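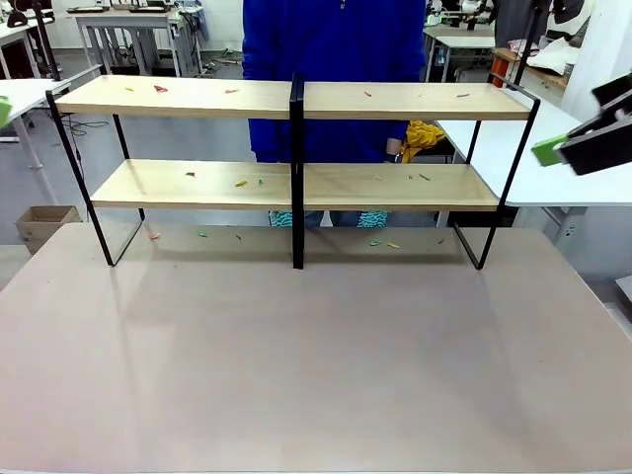

Two-tier shelf, wood boards on black metal frames.

Last updated 9/27/18

Magdy El-Sayed has spent more than 15 years being called the best-kept secret in jazz organ, and Kusis is the album that's supposed to end all that. I'm not so sure. The playing is fine – he has a fat, lazy left hand and a good sense of when to leave the drums alone – but the record is mixed like somebody was afraid of the low end. Put it next to his older live stuff and the bass pedals are just gone.

Side one is the stronger half. "Flurnby" is a slow blues that takes its time, and Arturo Santoro gets a tenor solo with some real dirt in it. Then come two ballads in a row, both with strings, and I lost interest during the second one both times I sat down with it.

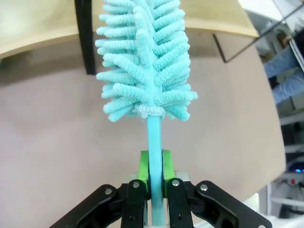

Turquoise brush with a soft, fuzzy head.

Flip it over and you get the long title track, which the liner notes compare to a prayer. It sounded to me like a vamp with a late key change. Chukwuemeka Amadi's congas are the best thing on it and they're buried on the right.

The Shehata label pressed 291 copies on heavy vinyl and wants a lot of money for them.
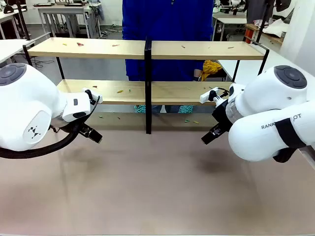
My copy had a light crackle through the first ballad, and the sleeve is thin for the price. The plain black pressing should sound the same, going by the matching matrix numbers. Get that one if you're curious, or look for a used copy of his trio date with Reda Mansour, where you can hear his feet.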